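塑料回收与再生 > 收集与预处理

主题：瓶内残液按什么口径扣重？带盖和去盖能不能混着报

楼主 weltton_qc
发表于 2018年5月2日

我们厂（Weltton 线，透明瓶，前端人工收集，后端外送造粒）和下游在扣重上谈不拢，来问一下各位的做法。

现状：来料是办公楼和学校的散瓶，大部分带盖。下游 Jorkesetti 按整包湿重收，另扣一个固定比例作为“水杂”。这个比例写在合同里，没有附测定方法。我方认为扣高了，对方认为扣低了，双方都拿不出像样的数据。

我按自己的办法做了一批：随机取 100 个瓶，逐个称重，开盖，倒置沥干，再称。减下来残液合计 848 g。其中肉眼能看到残液的有 54 个，其余只有挂壁水珠，单瓶差值在天平误差附近。

问题两个：
一，残液按“整批平均”报还是按“可见残液瓶”报？
二，带盖瓶和去盖瓶混在一起，沥干时间怎么统一？ 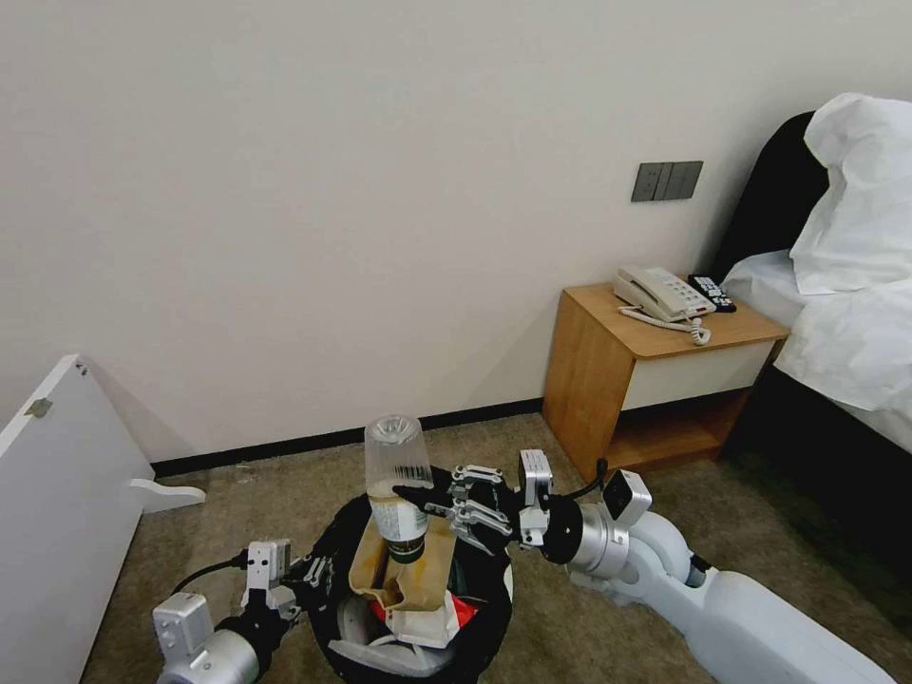

瓶口朝下，残液集中到瓶盖一侧

补充一点，残液颜色和黏度差别很大。茶和水沥得快，含糖的、带果肉的会挂在瓶肩，久放以后更难下来。标签我没有揭，前后两次称重都带标签，差值里应当不含标签。

2楼 老辊筒
先说第一个。848 除以 100，每瓶 8.48 g，这是整批平均。848 除以 54，每瓶 15.7 g，这是假定其余瓶全为零。两个数都没错，用途不一样。跟下游结算只能用前一个，对方买的是整包，不会替你把有水的挑出来。

另外你没给空瓶净重。只有残液克数没法换算成扣重比例，瓶子轻的时候同样的残液占比高得多。建议把沥干后的总重一并列出来。

3楼 siu_lab
同意2楼，补充方法上的问题。

逐个称重的误差会累加。你说单瓶差值在天平误差附近的那部分，占了将近一半样本，逐个相减再求和没有意义。应当整批称一次，处理完再整批称一次，差值直接就是总残液。逐个称重只在你想看分布的时候用。

沥干的终点也没有定义。我们 Siu 实验室内部的写法是：开盖倒置，瓶口悬空，到连续两次称量差值小于天平分度值的 2 倍为止。按时间定终点对黏性残液不公平，按差值定终点对操作员不友好，二选一，写进记录就行。

4楼 weltton_qc（楼主）
回2楼：净重有，记在另一张表上，这两天补。
回3楼：天平分度值是 1 g，确实粗了。逐个称是想看分布，没想到求和的问题，下一批改成整批称。瓶口悬空这一条我没做到，是插在周转筐的格子里，有的瓶口贴到了筐底。

5楼 草稿箱
贴到筐底的那几个基本要作废。瓶口一封，里面负压顶着，水下不来，看着像沥干了，拿起来一晃还有。

6楼 gisby_line2
我说个不同意见，整个讨论的前提就有问题。

你测的是单瓶残液，合同扣的是整包水杂，这两个量隔着好几道工序。瓶子压包的时候，盖子会崩掉一部分，瓶身会破，残液从包底流走。到了下游过磅，水已经少了。你拿散瓶阶段的 848 g 去跟对方谈，等于自己承认水分比实际到货还高，对自己不利。

Gisby 这边的做法是在解包台取样。打开整包，从上中下三层各取，测到什么算什么。散瓶阶段的数据只用来管收集点，不进合同。

7楼 siu_lab
6楼说的流失是存在的，但方向不一定。带盖瓶压包后盖子没崩的也不少，液体封在里面，到破碎机才出来。崩盖率跟压包压力、瓶壁厚度、盖子有没有拧紧都有关。没有崩盖率就断言到货水分一定低于散瓶，论据不够。

还有一部分残液流出来以后吸在纸标签和夹带的纸屑上，仍然在包里，照样过磅。

8楼 gisby_line2
崩盖率我们测过，原始记录不在我手上，不报数。我的意思是取样点应当和结算点一致。散瓶测得再准，也是另一个量。

9楼 老辊筒
取样点和结算点一致，这条我支持。楼主要解决的是合同，就该在过磅处取样，双方在场，各留一份。

10楼 beat_e
我在厂里管来料，署名 Beat Eberhard，中文写得不好，请见谅。

我们在2月改过一次验收规程，有两处可能有用：

扣重拆成“游离液”和“附着水”两项。游离液指开盖倒置后能流出的部分，附着水指烘干才能去掉的部分。前者由供方承担，后者按双方约定的定值处理。拆开以后争议少了很多，因为下雨天露天堆放造成的主要是附着水，跟收集点倒没倒干净没有关系。

含奶、含油的残液单独记录，不与水和茶合并。重量上影响很小，对清洗段的碱耗和气味影响大。按重量扣，供方没有动力去管这一类。

11楼 weltton_qc（楼主）
10楼拆两项的思路我准备照搬。请教一下，附着水的烘干条件你们怎么定的？温度高了瓶子会收缩变形，有的标签胶会渗出来，称出来的差值不纯。

12楼 beat_e
低温长时间，烘到恒重。温度以瓶身不变形为限，各家的瓶型不同，自己先做一组空白：取洗净晾干的同型瓶，走一遍烘干流程，差值记为空白值，结果里减掉。标签胶的问题用空白可以抵消一部分，不能全部抵消。

13楼 草稿箱
为什么没有人讨论在源头去盖？收集点把盖子拧下来，瓶子倒掉，后面这些全都省了。

14楼 老辊筒
盖子和瓶身的树脂不同，密度差够大，浮选槽里自然分开，后端不需要前端去盖。盖子单独散收反而容易丢，小件从筛缝漏掉，算下来是损失。现在很多厂要求的是倒空、压扁、再把盖拧回去。

15楼 gisby_line2
拧回去这一条我反对。倒空不彻底又拧回去，液体就封死了，堆几天发酵胀气，压包时喷得到处都是。我们线上宁可收无盖瓶。

16楼 老辊筒
前提是倒空。倒不空的话，拧不拧都有问题。

17楼 gisby_line2
收集点做不到“前提是倒空”。楼主的数据，100 个里 54 个有可见残液，过半了。规程得按实际来料写。

18楼 siu_lab
这两条可以分开谈。深色盖子另有一个问题，浮选分离不净时，绿色、蓝色碎片混进透明片里，色值直接掉档。有盖无盖对水分的影响和对色值的影响最好各立一项，合在一起永远吵不完。

对楼主的第二个问题：带盖和去盖不要混报。分两组，各自整批称重，各自给结果，最后按两组质量占比加权。沥干终点统一用差值法，两组自然可比，不用再统一时间。

19楼 weltton_qc（楼主）
整理一下下一批的做法，有不对的请指出。

取样点移到下游过磅处，双方在场，解包后分层取样。
样品分带盖、无盖两组，整批称重，不再逐个相减。
开盖倒置，瓶口悬空，终点按 siu_lab 的差值法。
游离液和附着水分列，附着水做空白。
含奶含油的另记，只记数量和来源，不单独扣重。

天平换分度值更小的，已经申请了。散瓶那批的 848 g 不进合同，留作收集点考核用。

20楼 gisby_line2
分层取样注意包底那层。液体往下走，底层偏湿，三层等量取才行，多取一把底层，结果就偏了。其他没意见。

21楼 草稿箱
收集点考核打算怎么考？按重量还是按有残液的瓶数？

22楼 weltton_qc（楼主）
按瓶数。收集点没有天平，只能目测，倒过来看瓶口那一端有没有积液，有就算一个。深色瓶看不清，暂时不计入。

23楼 siu_lab
目测的判定要给个对照样。挂壁水珠算不算，不同的人会给出不同答案，留几个封好的样瓶放在收集点，比写文字说明管用。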